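Skoredgate Test Kitchen: Bench Layout Gallery

Bench 3 is the long table at the Skoredgate kitchen, papered end to end and set for the drinks and sandwich layouts. Item positions are not fixed. The bench sheet gives zones only, and whoever sets up places items within them.

Notes on terms. "Near end" is the mug end. "Far end" is the opposite end, where the tall stand is usually kept. "Station" means the cutting board plus whatever fruit and hand tools are assigned to it. Bottles are listed with their rack and not as loose stock. Layout numbers run to 68 for the current set; 41 of those use the wire rack.

Layout A: general bench

Mugs are stored on a tree at the near end so that the centre line stays free for the tray and board. The tree takes more width than its base suggests once it is loaded, and Omprakash Dixit's revised sheet allows for the handles as well as the bodies. Small bowls go to the sides. Utensils that don't lie flat stand in a bowl towards the far end.

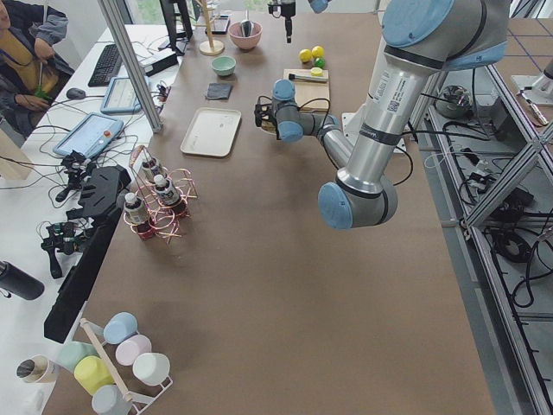
Six pastel mugs on the white wire tree; copper-coloured rack with three small bottles; off-white tray towards the centre-left. Board with small balls just above it, two yellow and one green.

Rack note: the looped coils hold each bottle in place. Shakuntala Mishra measured the rack for the storage trial and recommends loading the back position first. Colour of cap is not recorded on the sheet. Label direction is optional.

Layout B: sandwich and citrus

The tray in this layout carries one plate only. Bread is kept together until the fillings are out, then dealt onto the board or a second plate as the task card requires. Citrus is grouped at the board, with cut fruit on the wood and whole fruit alongside. The cloth is folded to roughly bowl width and kept within reach of the tray.

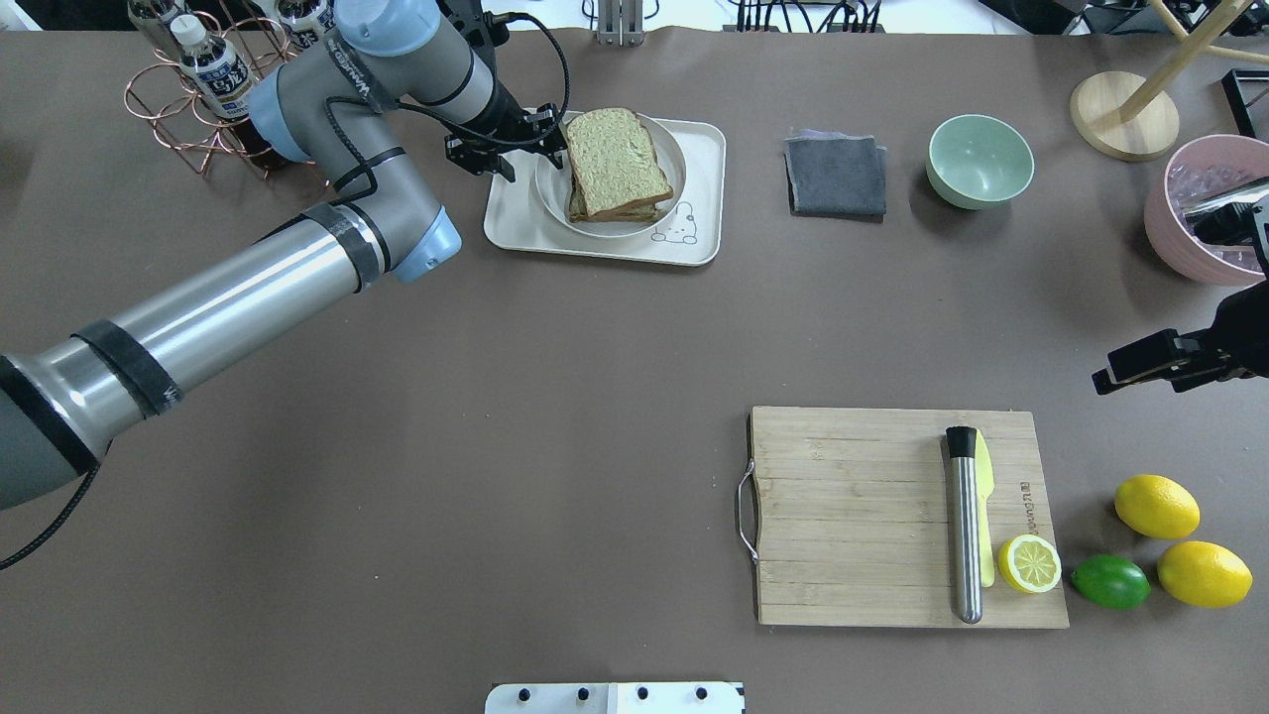 Sandwich bread on a round white plate, cream tray beneath. Half lemon, muddler and pale yellow knife on the bamboo board; two whole lemons and a lime to the right.

Bench paper is changed between sets. Felista Nyanda keeps the zone sheets for both layouts, including the superseded Mugo version with the tray at the near end. Corrections to captions go to Wing-sze Lam, quoting the layout letter and bench number.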